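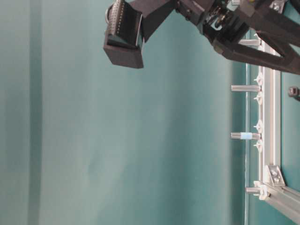
The Green Table

Huiling Yan had wanted a green table ever since she was small enough to sit under one, and when she finally got it, in the November after she turned sixty, she found she couldn't bring herself to put anything on it.

It was the color that did it. You'd have called it teal if you were in a hurry, but she had all the time in the world that month, and she had noticed that it went pale and a little gray toward the left, like the underside of a leaf, and then got deeper and deeper toward the middle until you felt you could put your hand in up to the wrist. There were soft streaks in it, lighter and darker, running up and down like rain on a bus window. Over on the far left was one dark stripe, nearly straight, that she had taken for a shadow the first morning and had tried (she laughed about this later) to wipe away with her sleeve.

"You paid 300 dollars for it," said Junhao Gu, who was her brother-in-law and had driven five hours to help with the move, and who had been eating his noodles standing up since he got there. "For 300 dollars I think a person could set down a bowl."

"You can set it down on the stove."

"The stove is hot, Huiling."

So he ate at the window, and told her about his daughter's new job at Flaler, and the trouble he was having with his knee, and how the apartment at number 221 had smelled of oranges when their mother-in-law lived there, did she remember? She did remember. There had been a green table in that kitchen too, a smaller one, and under it Huiling had once sat through a whole New Year's dinner as a guest of seven or eight, looking at everybody's slippers and being handed down dumplings by an arm she never did match to a face.

"That was me," Junhao said.

"It wasn't you. You were a boy, you never gave away a dumpling in your life."

"I gave away that one. It was the cabbage kind, I didn't care for the cabbage kind."

She looked at him for quite a while, at his gray eyebrows and the noodles going cold, and then she went and got the good bowls out of the box marked Utden, unwrapped two from their newspaper, and ladled the rest of the soup into them, right up to the rim.

"Well, come on," she said, and pulled out a chair for him on the stripey side. "Mind you don't drip."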